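Jarkden Software Group
1/ Version 2 of Turkine, our planning and control stack for mobile manipulators, is now available to partner sites. This thread sets out what has changed in perception, planning and tooling, and which parts remain under test.

2/ Turkine runs between the task queue and the joint controllers. It receives a goal such as "move this parcel to the outbound crate," builds a short plan, and sends motion targets to whichever arm and base the site has installed. Those interfaces are unchanged in this release. Existing drivers will load without edits.

3/ The largest change is in the planner. Version 1 computed a full sequence of actions before the first motion and discarded all of it when any step failed. Version 2 keeps the part of the plan that is still valid and repairs the remainder.

4/ In practice, a failed grasp no longer sends the arm back to its home position. The planner marks the grasp as used, selects the next candidate from the list, and continues from the current pose if the pose is safe. Home returns are now reserved for faults.

5/ We tested plan repair against 142 recorded failures from our own logs. The set includes slipped grasps, blocked paths, missing items and stale object poses. Every recorded case is replayed in simulation on each build, and a build that does worse than the one before it is not released.

6/ The replay set is stored in Pinto, our logging and annotation tool. Partner sites may submit their own cases. A submission needs the joint log, the camera streams and a one-line note on what the operator expected to happen. Please do not trim the logs. The seconds before a fault are often the part we need.

7/ Changes to Pinto itself:
Camera and joint streams now share one clock.
Labels can be attached to a span of time as well as to a single moment.
Faces are blurred on import, before a recording reaches the annotation queue.
Search accepts plain words ("crate," "rim," "two hands") in addition to label codes.

8/ The shared clock deserves a note. In earlier versions, drift between the head camera and the wrist encoders was corrected after the fact, and the correction was poor during fast motion. Sites with recordings from before this release should run the realign command once per folder. It writes a new index and leaves the original files alone.

9/ On perception. The container model has been retrained. It previously treated a crate as a solid box with an open top, and it did badly on lattice walls -- depth readings passed through the holes and the estimated wall position jumped from one reading to the next.

10/ The new model fits the rim first and the walls second. Depth points that fall inside the fitted walls are assigned to contents only if they form a surface of their own. This removed most of the false "item protruding" warnings in our tests. It did not remove all of them, and the warning should stay enabled.

11/ Label reading is now a separate process. A slow read no longer holds up motion planning. The planner may begin an approach before the label is known, but it will not commit to a destination crate until the read is complete or the operator has entered the code by hand.

12/ On control. Grip force limits are now set per item class and loaded from a single file. The previous arrangement spread them across three files, and two of those could disagree without raising an error. The loader now rejects duplicate entries and states the line where each one was found.

13/ Two-hand tasks have their own mode. One hand is assigned to hold and the other to work, and the roles may swap during a task. The holding hand follows a compliance setting, so that a light container may shift a little without triggering a force stop.

14/ The training data for this mode comes from Tenus, our collection of first-person recordings of ordinary packing and sorting work. Tenus now holds 3,000 annotated clips. Each clip is labeled for hand role, contact and target container.

15/
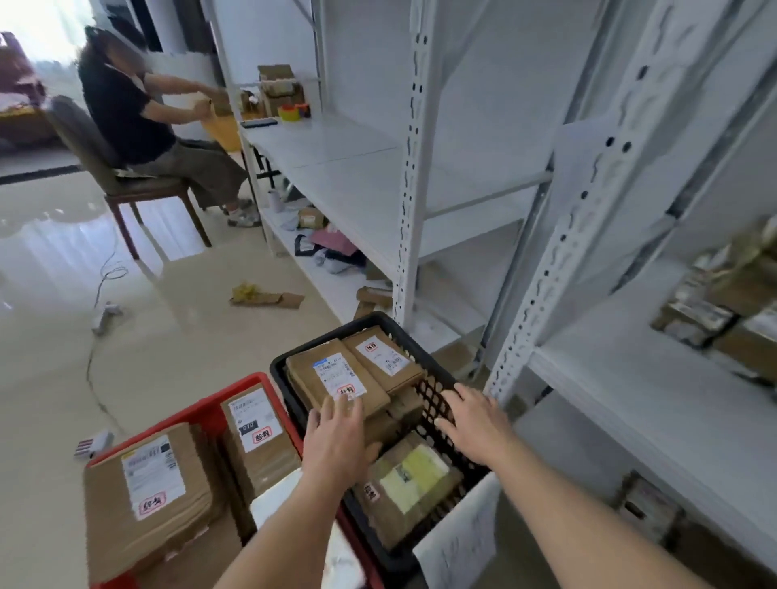
Hand-role labels are the part of Tenus that the two-hand mode depends on most, and the annotation guide has been rewritten to make them consistent. A hand is labeled "hold" when it has contact with a container and no item is being moved by it. A hand is labeled "work" when it is touching or reaching for contents. With the right hand gripping the rim of the black crate and the left spread over the parcels at its top, the labels are "hold" for the right and "work" for the left. Contact with the crate is recorded separately from contact with a parcel. The guide asks annotators to leave intent blank at a moment like this one: steadying the crate and pulling it can look the same until the joint or hand track is read over a longer span.

16/ Container identity is a second field. Where two crates stand side by side, annotators name the one in contact and list the other as a neighbor. The planner uses the neighbor field to set clearance on that side. A missing neighbor entry is treated as unknown space, and the arm will slow down accordingly.

17/ A third field covers other people. Any person within view is marked with a region and nothing more. Turkine does not use this field to predict what a person will do. It is used to check that the person detector fires when it should, including when the person is seated, turned away or partly hidden by shelving.

18/ Known issues in this release:
Glossy floors can still produce false depth below floor level. Set the floor plane by hand during calibration.
Thin cables are not reliably detected as obstacles to the base. Keep the drive path clear.
Parcels packed on edge may be merged into one item when their faces touch.
The replay viewer closes without a message if the disk is full.

19/ The merged-parcel issue is the one most likely to affect daily work. A fix is under test that uses label position to separate items before fitting edges. It helps where each parcel shows a label and does nothing where labels face inward. We expect to include it in the April update.

20/ Upgrade notes. Stop the queue, export the site settings, install, and import the settings again. The importer will ask for the new force limit file and will not start without it. Allow the base to complete one full localization pass before reopening the queue.

21/ Version 1 will receive safety fixes for a further 12 months. It will not receive the new container model, which relies on the shared clock. Sites that need to stay on version 1 for longer should contact their support lead before that period ends.

22/ The annotation guide, the force limit template and the full change list are on the partner portal under Turkine, Releases. Replay cases may be submitted through Pinto at any time -- the review queue is read each morning at 9:00, and submitters receive a case number by reply.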